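Ticket 933, opened Mar 14, 2022
Product: Fukel booking calendar
Status: waiting on customer

Hi again Krum! So the calendar is still double booking my Caltville pottery classes. I cleared the cache, logged out, logged back in, the whole dance, and it still lets two people grab the same wheel at 6 pm.

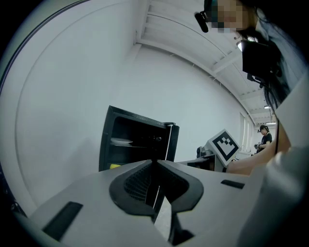 Small black cabinet, door open

I also tried it on my husband's laptop (different browser, different everything) and got error 500 as soon as I hit Save. The August classes save fine, which is so weird!

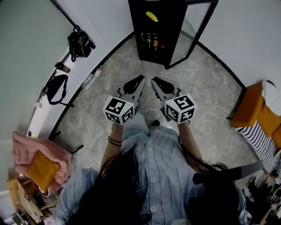
Oh, and the waitlist emails go out twice now. One poor student got some 20 of them over the weekend and she was very nice about it.
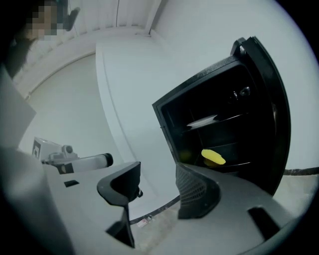 Staff reply

Hi, Krum Hoxha here. Your time zone got reset in the last update. Please go to Settings, pick it again, save, then try one test booking and send me the result. I've passed the emails to Yakubu Ugwu under ticket 373.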